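The Long Way Down to Fendley

A short story

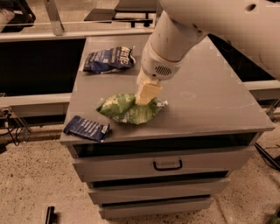 Page last changed: September 2022

The car had been under its sheet since my aunt stopped driving, and when I say car I mean the Lemieux, which is a grand word for a saloon with a heater that only ever warmed the passenger's left foot. She had bought it new, against everybody's advice, from a showroom in Brostosell that also sold lawnmowers, and she had loved it the way other people love a difficult horse. When she went to live by the sea at Fendley she left it behind in the barn, and in July she rang me up and said, quite calmly, as if she were asking for a cardigan, that she would like it back now, please.

I said of course. I always said of course to my aunt.

It took me most of a week to get it going. I had a new battery, and fresh oil, and a set of Arkik tyres that the man at the garage had to send away for (he had fitted their tyres to tractors all his life and would hear no word against them), and I had the old handbook with her pencil notes down the margins. "Not true," she had written beside the page on cold starts. "Talk to it first." I felt a perfect fool, standing in a barn with straw in my shoes, but I did say good morning, and then I turned the key, and the engine coughed and shook and settled into that low, slightly offended hum I remembered from being driven to school in the rain.

The journey was 106 miles by the road I chose, and there was a shorter one, but the shorter one was motorway and I didn't think either of us was ready for it. So we went by the lanes, the Lemieux and I, with the windows down and a bag of plums on the passenger seat. It wouldn't be hurried. At 60 the steering wheel began to tremble, very politely, like someone clearing their throat at a meeting, and so I dropped back a little and it stopped, and after that we understood each other.

People waved! I hadn't expected that. An old boy on a bicycle took his hand right off the bars to do it, and in one village a woman came out of the post office and stood with her parcel under her arm until I had gone round the bend. I began sitting up straighter. I believe I even began to wave first, in a small way, with two fingers lifted off the wheel, the way my aunt used to do it when I was little and thought she must know every person in the county.

On the long hill before Fendley the needle on the temperature gauge started to climb, and I pulled into a gateway and let it stand. There was nothing to do but eat plums and look at the sheep. I opened the glovebox for something to wipe my hands on and found a duster, a tin of travel sweets gone solid, and a little notebook in which she had put down every journey she ever made in that car, with the miles and the weather and sometimes a word or two besides. "To the dentist, sleet." "To the station, fine, cried a bit on the way home." The last entry was only to the barn and back, dry, and below it she had ruled no line.

I found a pencil in the door pocket and wrote in the date, and Fendley, and sunny, and then I sat for a while trying to think of the word or two besides, until the needle had come down and I had to get on.

She was waiting at the gate in her good coat, in all that heat, with her handbag over her arm and her driving gloves already on.

"You've been ages," she said, and held out her hand for the keys. "Move over."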